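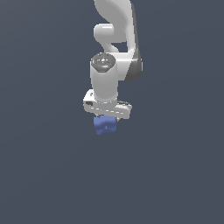
Sim, white arm with the parallel hand, blue object held clear of everything.

September, Jollitz gripper comparison, notebook page 18

Started 2:30 pm. Goal for today is to get the parallel hand through the same lift-and-hold routine we used for the Runuro suction cup last week, so the two can go in one table. Simulation only for now. The Bremorer controller is running in position mode with the gains left where they were.

Setup notes:
Same start pose as the suction runs. Copied the joint values over by hand, then checked them against the old config file. One wrist value had the wrong sign in the file, so the suction runs numbered below 150 need another look before anyone quotes them.
Grip force limit set in the hand config, not in the controller. The controller ignores its own limit when the hand has one. Took me most of an hour to find that.
Background left plain, no table mesh. Contacts with the table were eating solver time in the earlier batch and we only care about the hold here.

Ran 434 trials before stopping to change the friction setting. At the default friction the hold is good. At half friction the object creeps down between the fingers during the wrist turn, slowly enough that the drop check misses it. The check only looks at height at the end of the move. Changed it to compare object pose against hand pose every step, and threw out the half-friction numbers from before the change.

Also tried closing the fingers faster. Saves a little time per trial but the object gets a kick at contact and ends up rotated in the grasp. Put the speed back. Might be worth trying a two-stage close – fast until contact, then slow – but the Simanjuntak driver only takes one speed per command, so that means sending two commands and waiting on the contact flag in between.

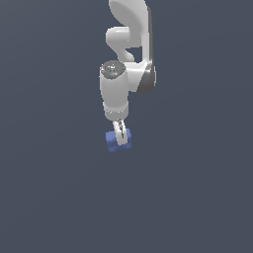
Why use the parallel hand on this job when the suction cup has a shorter cycle?
The cup needs a flat, clean face to seal on, and part of the Jollitz set is rough or rounded. The parallel hand is slower but it will take those parts as long as they fit inside the finger opening.

Second batch after the fix: 566 trials, mixed friction, slow close. Log is in the shared folder under the parallel hand name. Have not gone through the failures yet. From a quick scroll most of them come at the end of the wrist turn, same as before, so I suspect the deceleration more than the grip.

To do:
Rerun suction with the corrected wrist value.
Lower the wrist deceleration and repeat the half-friction set.
Ask about two speeds in the driver.
Rename the config files, there are three called final.

Stopped at 6:10. Left the low-friction set queued overnight.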